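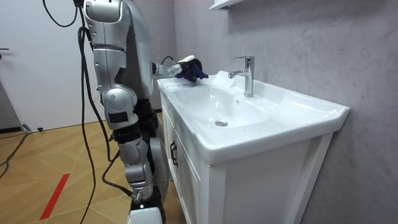
The Sink at Rastside

Joris Michiels had rented the upstairs apartment on Rastside for eleven years, and in all that time he had never cleaned the bathroom sink for anyone else. Now he was doing it for Liis Toom, who was coming at four to look at the place.

He ran the water until it warmed up and put some powder on a sponge. The basin was shallow and long, and if you turned the faucet all the way it splashed your shirt. He would have to tell her that. He wrote it on the back of an envelope, under the part about the radiator.

The wide ledge on the right was where Anna used to keep her things. After she moved to Kesham he had left it bare for a month, and then his razor had gone there, and then the radio. He took the radio into the bedroom. The razor went in his bag. He wiped the ledge twice and dried it with a hand towel.

Mrs. Baranauskienė came up from downstairs with the mail.

"You're cleaning," she said.

"Someone's coming to see it."

"What are you asking?"

"It isn't me asking. The agency wants 600."

She made a face and leaned in at the bathroom door. "You paid less."

"I've been here a long time."

"Did you tell them about the drain?"

He hadn't. He added it to the envelope. She gave him the mail, two bills and a catalog, and went back down, holding the rail.

Liis Toom was early. She had a bicycle helmet under her arm and she looked at the kitchen first, then the closet, then the view of the bus stop. In the bathroom she put her hand flat on the ledge.

"This is nice," she said. "My last one had no place to put anything."

"It splashes if you open it all the way," Joris said. "And the drain is slow in August. I don't know why August."

She tried the faucet, too hard, and jumped back with water down her front. He handed her the towel.

"You did say," she said.

He gave her the envelope. She read it standing up, both columns, and asked what the word next to the radiator was.

"Kick," he said. "Low down, on the left."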